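4.3 Does the container do the sorting?

The claim we set out to test is an old one in the household organization literature, and it is usually stated with more confidence than the evidence allows. It says that people put things away more completely, and leave them put away longer, when the container lets them see what is inside. Clear boxes are sold on this claim. So are a good many books. Kubíček's original account (discussed in Section 2) rests on interviews in which people were asked what kind of box they liked and then whether they kept a tidy home. We do not think that a preference and a self-report, collected in the same half hour from the same person, add up to an effect.

Our own data come from two sources. The first is the Takstead household survey, with 352 usable responses. The second is the set of sorting sessions described in Section 3, which produced 1,655 coded placements. A placement is one object coming to rest in one container, or on the open surface when the person gave up on the containers. We kept the task dull on purpose. Small pieces of similar size and color had to be divided between a lidded or latched box with clear walls and a shallow open tray. Nothing about the pieces told the sorter which container was correct, apart from the written rule given at the start.

The dullness matters. In most of the earlier work the clear container is also the new container, the large container, or the one with a label on it, and the opaque container is an old shoe box. Differences found under those conditions may be real, but they can't be credited to the walls. The Casance comparison is the worst case we know of. There the clear boxes had been bought for the study and the opaque ones were whatever the households already owned, with no record of size. We have seen this comparison cited as settled in three later papers, none of which mentions the problem.

We would also separate two things that the word "visible" tends to cover. An open tray shows its contents fully, from above, with no lid to lift and no plastic in the way. A clear box shows its contents less well. The plastic softens edges and color, the ridges molded into the base of many such boxes break up the outline of anything small, and overhead light can put a glare across the top. A person standing over both will generally know sooner what is in the tray. If seeing the contents were what did the work, the tray should win easily and the clear box should come second. The sales argument for clear boxes never puts it this way, and we suspect that is because the tray is cheaper.

Figure 3. Clear latched box and shallow blue tray on the covered work surface, with small red pieces in the box and one in the tray.

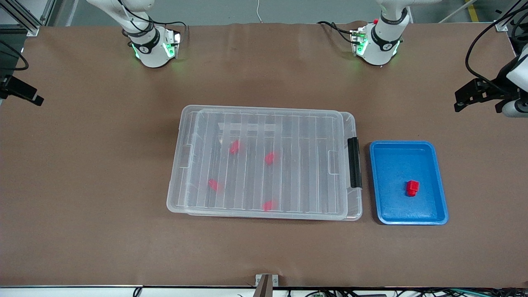 What we found was less tidy than either version of the claim. Counting only placements made under the written rule, errors were no rarer for the clear box than for the tray in the first block of each session. In the second block they dropped for both. The drop was steeper for the box, and a reader who wanted to find support for the usual claim could stop there. We did stop there in our first draft. On going back through the coding sheets, however, we saw that sorters who had already placed several pieces in the box tended to keep placing pieces in the box, whatever the rule said. Since the rule in the second block happened to favor the box in more than half of the sessions, a habit of this kind would lower the error count without anybody looking through a wall at anything.

We reran the comparison on the 40 sessions in which the rule was evenly split. The advantage for the box was gone. We are aware that this is a small number of sessions and that an effect can hide in it. Our point is narrower: the larger set cannot tell the two explanations apart, and the smaller set, which can, gives no help to the one that gets printed on packaging.

4.4 Lids, latches and the cost of getting back in

A second claim deserves the same treatment. It is often said that a closed box keeps things sorted because it takes effort to open, and that this effort discourages people from tossing in whatever is in their hand. Simões puts it strongly, and describes the latch as a kind of question the box asks its owner. It's a pleasant image. We looked for the behavior it predicts and had trouble finding it.

If the latch discourages careless placement, then the pieces left on the open surface should go up when the box is shut, and the pieces wrongly placed in the box should go down. The first did happen. People do leave things beside a closed box, as anyone who shares a kitchen could have told us without a grant. The second did not happen to any degree we could measure. The wrongly placed pieces went into the tray instead. Considered over the whole surface, the total amount of disorder was much the same, and it had simply moved to the container with the lowest sides.

This has a practical side that the literature tends to skip. A study that inspects only the closed box will report that closing it improved the sorting. A study that inspects only the tray will report that open containers make people careless. Both would be describing the same session. We count three published results that inspect a single container, and we would set all three aside until somebody looks at what was lying next to it.

The survey does not rescue the claim either. Respondents who said they mostly used closed boxes also said their cupboards were in better order, and the gap was wide enough that we expected some of it to survive adjustment. It shrank to very little once we allowed for the number of people in the home. Those living alone own more closed boxes, or say they do, and they also have fewer hands moving things around. We had no way to check the boxes themselves. The item asked people to think of "the containers you use most," and we now believe that many of them thought of the ones they were proudest of.

4.5 Why small pieces are a hard case

It may be objected that small, near-identical pieces are a poor stand-in for the contents of a real drawer. We partly agree. Nobody tidies a home made up entirely of small red parts, and we would not want our error counts read as a forecast of anything in particular. But the objection cuts against the earlier studies more than it does against ours. Those studies used mixed household goods, and mixed goods carry their own instructions. A spoon goes with spoons in nearly any container, clear or not. When the objects announce where they belong, the container is hardly being tested.

Small pieces are also where the promise of the clear box is made most often. The Nallix catalog survey, which we used to choose container types, found the words "see at a glance" attached chiefly to boxes meant for hardware, beads, craft supplies and toy parts. These are exactly the goods that are hardest to tell apart through molded plastic. A few pieces spread over the floor of a box can be counted from above with some care. Fill the same box halfway and the glance tells you only that it contains something red.

We tried to measure this directly and failed. Our plan was to ask sorters, without opening the box, whether a named piece was inside. The pieces turned out to be too alike for the question to make sense, and a later version with marked pieces brought in people's memory of where they had put the marked one. Those trials are left out of all totals given above. We mention them so that nobody assumes the question was answered and the answer kept back.

4.6 Limits

Several weaknesses in our own design should be stated as plainly as the ones we have found in other people's. All sessions used one clear box and one tray. The two differ in color, depth, and shape as well as in whether they can be closed, so a reader could fairly turn our complaint about the Casance comparison back on us. Our reply is that we draw no conclusion in favor of either container, and a muddled comparison does less harm when it is used to withhold a claim than when it is used to make one. We accept that this reply will not satisfy everyone.

The surface itself may also have played a part. It was wide, plain, and free of household clutter, which made it easy to leave a piece there and easy for the coder to spot it afterward. On a crowded counter the same piece might have been picked up, pushed under something, or never noticed. We can't say which.

Finally, no session lasted long enough to speak to upkeep. The longest limit we set was 600 seconds, and most sorters had finished well before it. Claims about storage are nearly always claims about months. We planned a follow-up for February, in which a group of survey households would have kept one clear and one opaque box of equal size, with the contents checked by a visitor, and too few households agreed to the visits. Until somebody manages that study, with boxes that match and a person who looks inside them, the statement that clear containers keep a home in order should be treated as a guess that happens to sell containers.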